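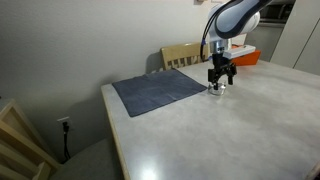

Table Service and Clearing, Unit 2
Handout for week 2: setting down, wiping and clearing small tables
Brimell Catering Course, November 2022

Read this before the practical. Bring it with you, as the marking points at the end are the ones used for the practical assessment in March.

What the unit covers

Unit 1 dealt with carrying. This unit deals with what happens at the table itself: where the cloth goes, where the cup goes, and the order in which things come off again. It is written for cafés and small dining rooms where the tables have a hard top and no tablecloth. Full linen service is in Unit 4.

Most of our placements are of this kind. Cokmont has two rooms with bare tables, and Grundham uses them throughout. The sizes below are for the square Cokmont table, with a side of 700 mm. For the smaller Grundham table, with a side of 600 mm, see the note at the end of section 3.

1. The table top

A hard top in a pale, speckled or cloudy pattern is common because it hides light scratches. It also hides crumbs, sugar and dried water marks. Do not judge it by looking straight down. Bend until your eye is nearly level with the top and look across it towards the window or the lamp. Then pass the flat of your hand over it.

Wipe in this order:

Far edge first, left to right.
Then the middle, in overlapping strips towards you.
Near edge last, catching the crumbs in your other hand or on a tray.

Use a damp cloth, then a dry one. Never brush crumbs on to the floor or the seat.

If the table has a wood trim, wipe along the trim and not across it. Crumbs collect in the join between the top and the wood. A folded corner of the cloth will lift most of them. Do not use a knife point or a fingernail. Water left standing on the trim will raise the grain, so dry it straight away.

2. The cloth on the table

We use a plain dark cloth under the cup or in front of the guest. It may be a napkin laid flat or a cloth place mat. The same rules apply to both.

Check the cloth before it goes down. Dark blue and grey cloths show lint, flour and dried milk much more than they show tea. Hold the cloth up by two corners, turn it once, and put it in the wash bag if you are in any doubt.

Creases from folding are accepted if they are light and the cloth still lies flat. A cloth that lifts at the fold is not accepted, as a cup placed on the ridge will rock.

Square or angled. A cloth may be laid square to the table edge or turned so that its edges run diagonally. Either is correct. What matters is that all the cloths in the room are laid the same way. Ask the supervisor at the start of the shift and keep to it.

When you lay a cloth at an angle:

Put the near corner down first.
Let the rest of the cloth fall away from you.
Smooth from the centre out, using the back of the fingers.
Check that no corner hangs over the edge of the table. A hanging corner gets caught on sleeves and bags.

3. Placing the cup

Small clear cups are used for water, for sugar and for small desserts. They are short and wide, so they are stable, but they are also easy to miss against a pale top. Place them where the guest will see them against the cloth, or just beside it.

At Cokmont the cup stands on the table to the right of the cloth, close to its edge but not on it. If half the base is on the cloth and half is off, the cup will tilt. Put it fully on or fully off.

Hold a clear cup low down, by the sides. Do not put fingers inside it or over the rim. Set it down straight from above and let go only when the base is flat on the table. Do not slide it into position. Sliding drags the cloth, and on a stone-pattern top it can be heard across the room.

Metal cups and lids need a little more care. A polished surface shows every fingerprint, particularly on a domed top. Handle them with a dry napkin and buff them once before service. A domed lid taken off a dish should be put down with its open side on the tray. Do not balance it on its dome.

Note for Grundham: on the 600 mm table there is less room to the right, so the cup goes at the top right corner of the cloth. Everything else is the same.

4. Boxes and packets on the table

Guests are sometimes given a box at the table, such as a cake box or a boxed set to take home. At other times a box is brought out during setting up and then left where it was put. The two cases are treated differently.

A box for a guest goes on the right half of the table, clear of the cloth and the cup. Leave enough space for a hand between the box and the cup. Turn it so that the printing faces the chair. Close the flaps. An open flap sticks out past the end of the box, and it is the flap that knocks things over, so tuck it in before you walk away.

A stock box should not be on a guest's table at all. Take out what you need at the side station. If you do find one on a table, remove it before wiping. Do not lift one end and wipe underneath.

Cardboard should never be put on a wet top. The base softens, and a coloured box may leave some of its colour behind. If this happens, use the damp cloth again with a drop of the Ng table cleaner and dry well. 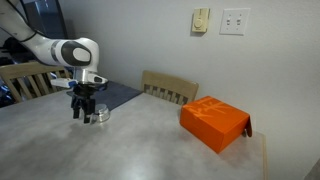 5. Order of clearing

Clear in this order unless you are told otherwise:

Boxes and packets.
Metal items and lids.
Glass cups.
The cloth.
Crumbs and marks on the top.

The box comes off first because it takes up the most room and is the most likely to be pushed. Once it has gone you have a clear space for the tray.

Glass and metal go on separate sides of the tray. Do not stack clear cups inside one another, as they stick and the rims chip. Keep the tray on your left arm or on the side station. It should not rest on the guest's table.

Fold the cloth inwards, corner to corner, before lifting it. This keeps the crumbs inside. Shake it out over the bin and not over the sink.

6. Breakages

If a cup breaks on the table, ask the guest to sit back and not to touch anything. Lift the large pieces with the brush and pan. Fold the cloth over the small ones and throw the cloth away with them. It must not go back to the wash. Wipe the top twice with damp paper, then write the item in the breakages book.

7. Practice task

Work in pairs. Each pair needs one table, one dark cloth, one clear cup, one metal cup or lid, and one flat cardboard box.

First person: wipe the top, lay the cloth at an angle, place the cup to the right of it and put the box on the right half of the table.

Second person: check against the marking points, then clear in the order given in section 5.

Change over and repeat with the cloth laid square. Put the cloths in the wash bag afterwards and return the boxes flat.

Marking points

Top checked from a low angle and by hand
Trim dry
Cloth flat, clean and not hanging over the edge
Cup fully on or fully off the cloth
No fingers on rim or inside cup
No prints on metal
Box closed, printing towards the chair
Items cleared in the right order
Glass and metal kept apart on the tray

Reading for next week: course book, page 286, on carrying and loading trays.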